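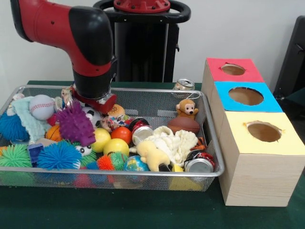

**Chamado: garra Starach no braço vermelho, comparação com a Cliltar**
Aberto em 18 de novembro de 2020
Situação: em andamento

Oi, pessoal! Abro este chamado aqui porque o fio de e-mails virou uma bagunça e eu já não acho mais nada nele. Resumindo: a garra Starach perde as bolas espinhosas no caminho entre o cesto de arame e as caixas de madeira, e a Cliltar (a antiga, a que a gente queria aposentar) quase não perde. Mesmo braço, mesma mesa verde, mesmos brinquedos. O controlador é o Naseri, com a versão que veio no último pacote, e eu não mexi em nada dele antes de começar a anotar.

O que eu esperava: fecha, levanta, leva até a caixa, solta.
O que acontece: fecha, levanta, e ali pelo meio do percurso o dedo cede um tiquinho e a bola vai embora. Com as latas o problema é outro, já chego lá.

### Primeira rodada, tudo de fábrica

Fiz 135 tentativas com a Starach e outras 135 com a Cliltar, misturando os objetos à mão entre uma e outra. Bola lisa, as duas pegam bem. Pelúcia também, e a Starach até ganha no macaquinho, que com a Cliltar às vezes vem pendurado só pela orelha (dá uma pena!). Onde a coisa desanda é nas bolas de pelinho e nas de pino de borracha. A Starach largou 14 delas na subida ou no transporte. A Cliltar largou duas.

Outra coisa que me incomodou: o Naseri registra "objeto preso" em todas essas 14. Ou seja, o log diz que foi tudo lindo e a caixa continua vazia. Se alguém for medir taxa de acerto só pelo log, vai publicar um número muito bonito e errado.

### O que eu já tentei

- Subir o limite de corrente da garra para 280 mA. Melhorou nas bolas, piorou nos paninhos: ela fecha com tanta vontade que levanta o pano inteiro e mais o que estiver embrulhado nele.
- Baixar a velocidade do transporte pela metade. Ajudou pouco, e o ciclo ficou tão comprido que deu para buscar café.
- Trocar o cabo da garra pelo reserva. Nada.
- Recalibrar o zero dos dedos. Achei que era isso, juro, fiquei animadíssima por uns minutos! O zero estava mesmo um pouco fora, corrigi, e a bola seguinte caiu igualzinho.
- Voltar a Cliltar e repetir só as bolas espinhosas, para ter certeza de que eu não estava sonhando. Não estava.

### Sobre as latas

Lata deitada é chata com qualquer garra, eu sei. Só que com a Starach ela gira dentro dos dedos durante a subida e chega na caixa atravessada, e aí não passa pelo furo. Na caixa amarela, que tem a abertura larga, ainda vai. Nas outras duas ela bate na tampa e rola para a mesa. A Cliltar também gira, mas menos. Suspeito do revestimento do dedo, que na Starach é mais duro, mas isso é palpite meu, não medi nada.

### A câmera

Me perguntaram por e-mail se não podia ser a câmera. Testei, sim! Usei a Flistside no lugar da antiga, na mesma posição, refiz a calibração mão-olho e rodei só as bolas. O ponto de pega saiu praticamente no mesmo lugar. A Flistside enxerga melhor as latas (a antiga se perdia toda no brilho do metal), então por mim ela fica de qualquer jeito, mas não é ela que resolve o caso das bolas.

Aproveitando: o arame do cesto confunde a nuvem de pontos nas duas câmeras. Perto da borda o planejador acha que a malha é objeto e tenta pegar. Coloquei uma margem por software e parou. Deixo anotado aqui para não virar outro chamado. 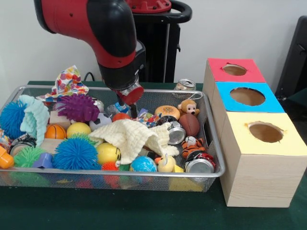
**Dá para aumentar só a força de fechamento durante o transporte, sem mexer na força da pega?**

A partir do perfil avançado do Naseri, dá: a pega e o transporte têm campos de corrente separados, e o segundo vem em branco, caso em que ele assume um valor de manutenção bem mais baixo que o da pega.

### Atualização, mesmo dia, mais tarde

Pois é, era para ali que eu devia ter olhado primeiro. O campo em branco não copia a corrente da pega, como eu imaginava. Ele cai para o valor de manutenção, e a Cliltar não sente porque a redução dela segura sozinha. A Starach abre um pouquinho sob carga, e bola espinhosa perdoa muito pouco, os pinos dobram e o contato some.

Preenchi o campo com o mesmo valor da pega, devolvi o limite de fábrica (chega de 280) e repeti só as bolas. Caiu uma, e essa foi pega bem torta, por um chumaço de pelinhos, então não ponho na conta da garra. Os paninhos voltaram a se comportar.

O que eu não sei é quanto isso esquenta o motor. Coloquei um ciclo sem parada para ver e a carcaça da garra ficou morna, nada assustador, só que foi uma sessão curta. Antes de deixar assim para todo mundo eu queria um teste longo, de 3000 ciclos, com a temperatura gravada no log. Se alguém já rodou algo parecido com a Starach, me manda, por favor, que me economiza muito tempo!

### Pendências

1. Teste longo com o campo de transporte preenchido. Fica comigo.
2. O "objeto preso" mentiroso do Naseri. Pelo que vi, ele checa a abertura dos dedos uma vez só, logo depois de fechar, e nunca mais. Preciso que o pessoal do controlador diga se dá para checar de novo antes de soltar.
3. Dedo mais macio para as latas. Pedi amostra ao fornecedor e estou esperando resposta.
4. Atualizar a planilha de comparação: os números da primeira rodada valem só para a configuração de fábrica, e quero uma coluna separada para a nova.

A Cliltar fica guardada na gaveta de baixo, com os parafusos no saquinho preso nela. Por favor não levem os parafusos, são de um comprimento que a gente não tem sobrando.

Mantenho o chamado aberto até terminar o item 1.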